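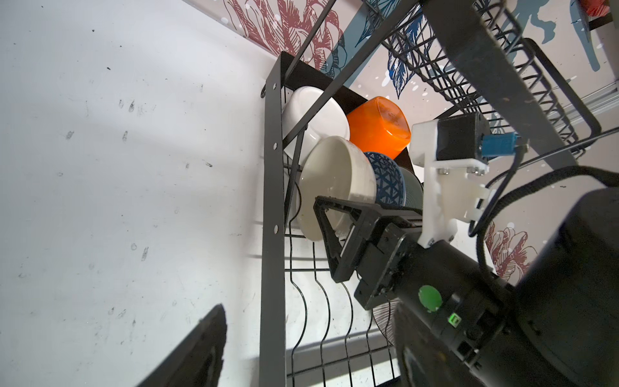 4. The love feast and the supper in the Velus chapels

4.1 The terms

The two chapels at Brudolton and Veden, both belonging to the Velus circuit, use the word "supper" for two kinds of gathering. The first is the Lord's Supper, held in the chapel after the morning service and led by the minister. The second is a shared evening meal in the schoolroom, which older members still call the love feast. The confusion between the two was noted by Baldursdóttir, whose study of the circuit remains the only one of any length, but she treated it as a matter of loose speech and did not pursue it. We argue in this section that the overlap is older than she supposed and that it reflects a real disagreement over how the relevant New Testament passages should be read.

The scriptural material is limited. The plural of agape is used of a meal in Jude 12, where the writer complains of those who feast without reverence. Acts 2:46 speaks of believers breaking bread in their homes and taking food together. The longest passage, 1 Corinthians 11:17-34, deals with a meal at which some go hungry and others are drunk, and in the middle of this complaint Paul gives the words over the bread and the cup. Whether Paul meant to separate the rite from the meal, or only to correct the conduct of those who came to it, is a question on which commentators have long differed. The advice in verse 34, that anyone who is hungry should eat at home, can be made to support either view.

The thanksgiving prayers in Didache 9 and 10 raise the same difficulty. They refer to a cup and to broken bread, in that order, and the second prayer follows once those present have been filled. Some readers take this to be a eucharist held within a full meal, others an agape that came before a eucharist. None of the preachers in our records cites the Didache by name. The circuit's debate was carried on almost wholly from the English text of 1 Corinthians, and it is best understood in those terms.

4.2 The rule of 1904

The Brudolton minute book records a rule adopted in February 1904. It states that "no prayer belonging to the Table" is to be used at the love feast, and that plain cake and water are to be served "and nothing that may be mistaken". The cake and water follow the usual Methodist practice of the previous century, itself taken over from the Moravians, and there is nothing odd in them. The wording of the prohibition is less usual. A rule of this kind suggests that such prayers had been used, and an earlier entry, struck through but still legible, does refer to "the words from Corinthians" being read over the cake by a lay preacher.

The Veden minutes contain no such rule. The stewards there were sent a copy of the Brudolton text and resolved that it should "lie on the table", a phrase that in the procedure of the time meant that no action would be taken. Baldursdóttir reads this as agreement. We do not think the reading can stand. Where the Veden stewards agreed to a circuit proposal they said so, and they did so twice on the same page.

Two positions can be made out from what followed. At Brudolton the meal was held to be an act of fellowship with no sacramental character, open to anyone of good standing who held a ticket. At Veden it was treated as what one preacher called "the outer court of the Supper" - a preparation for communion, and for those some distance from a minister, something close to a substitute for it. Neither chapel put its position before the wider circuit in the form of a doctrine. The difference was kept up through practice: who said grace, which passage was read, and whether the doors were shut before the reading began.

4.3 Present usage

The interviews were carried out by Xuelian Shao with 55 members and former members of the two chapels. Each was asked to describe the last shared meal they had attended and then to say what, if anything, made it different from other meals. The questions did not use the terms "supper" or "love feast" until the person being interviewed had used one of them.

Members at Brudolton tended to describe the meal by its purpose. It was held to welcome newcomers or to mark the end of a preaching plan. Grace was said at the start by whoever was asked. Cake and water had given way to soup and bread by the time the oldest members could remember, and nearly all of them were surprised to learn that there had been a rule on the subject. Several used "supper" and "love feast" without distinction, and when pressed on the matter said that the second was the old name for the first.

At Veden the answers were longer and more careful. Most members separated the two terms without being asked to, and 3 gave a theological reason for doing so. One former class leader put it as follows: "The Supper is given to us. The love feast we give each other. But it is the same bread we are talking about, or it ought to be." A second blessing is still said there after the food has been eaten, and the dishes stay on the tables until it is over. Washing up is done in the schoolroom kitchen by whoever has led the reading. (Figure 3: bowls in a metal drying rack.) Members linked this custom to the foot-washing in John 13, although we found no reference to it in the minutes, and it may be of fairly recent date.

The placing of the second blessing deserves notice. It matches the order of the Didache, with thanks given once people have been filled, but there is no evidence of direct borrowing. A simpler source is Deuteronomy 8:10, "when thou hast eaten and art full, then thou shalt bless the LORD thy God", a verse written on the inside cover of the Veden minute book in the same hand as the entries for 1904.

4.4 Limits of the evidence

The minutes record decisions and say little about what was done when the stewards were absent. The struck-through entry at Brudolton cannot be dated with confidence, and the argument in 4.2 would be weaker if it proved to be later than the rule. The interviews cover living memory only. It is also possible that the Veden members, who knew of Baldursdóttir's study and in some cases disliked it, gave a firmer account of the distinction than they would otherwise have done. The sermon notebooks considered in the next section provide a partial check, as they were written for private use and the writers had no reason to address the question unless it concerned them.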